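Visit report: Plerness display and fittings works, March

The works occupies two connected halls on the edge of the Hondito estate. The open day ran from 8 in the morning, and visitors were taken through in small groups, each starting at a different station. Ours began with goods-in and finished at the sample tables. Asmaa Belhaj, who manages the finishing section, led the group and answered most of the technical questions.

Goods-in handles timber, sheet foam and fabric. Timber is stacked on battens with a gap between layers and checked for moisture on arrival and again before cutting. Readings are written on the end of the top board in pencil. Foam arrives in flat sheets and is stored flat, away from the loading door. Fabric is kept on the roll until the day it is cut.

The cutting area has 2 routers and a band saw. Tabletops are rough cut on the saw, then brought to a template. Rounded outlines are preferred for counter displays, as square corners chip in transport and have to be filled. Edges are sanded by hand after the router. Extraction was adequate at the routers and weak at the saw, where dust had settled on the guard and on the floor behind it.

Finishing was the longest stop. The standard top receives a thin sealing coat, a light sanding with 200 grit, and a final coat. The supplier, Nirus, offers the final coat in matte and satin. Belhaj said that most shop customers ask for satin and then complain of glare under spot lamps. We were given two offcuts to compare. The satin was easier to wipe down, and the matte held a fingerprint until it was rubbed with a damp cloth. 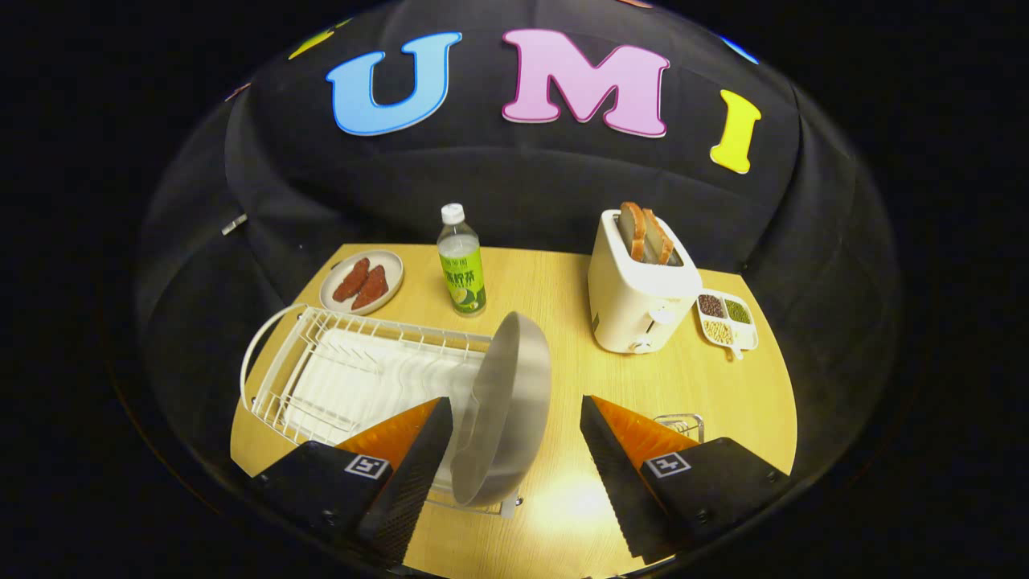 Small tabletop sets are the part of the business I had come to look at. Le Roux, the retail side of the company, rents them by the week for food and kitchenware displays, and the catalog now lists 200 combinations of top, backdrop and lettering. The choice of backdrop matters more than the catalog suggests. Black fabric sets off a white toaster and a pale gray plate well, and the foam letters in blue, pink and yellow stay legible against it. The honey-colored top still picks up a bright patch of reflected light near the middle, so I would ask for matte on any set that will be lit from overhead. The fabric also shows its folds, and a steamer should be on the packing list.

Lettering is cut from thick foam. I asked about alignment, as a tilted letter is acceptable in a play area and less so on a shop counter. The answer was that a paper template can be supplied on request. It is not included by default and does not appear on the order form.

Food for the sets is ordered separately. Toasted bread keeps its shape well enough for a day of display. Sliced meat is more difficult: the surface dries and darkens, and the plate has to be wiped each time a piece is moved. Bottled drinks give little trouble apart from condensation if they come straight from a refrigerator, which leaves a ring on the top.

Packing is done at the far end of the second hall. Tops travel on edge in slotted crates with felt between them. Fabric is rolled on a tube, with the clips bagged and tied to one end. Returned crates are opened and inspected at the same bench, which was crowded at the time of our visit.

Questions left open: the lead time for non-standard colors of foam, and whether the matte finish can be supplied on tops already in the rental stock. Belhaj has both in hand and will reply by email.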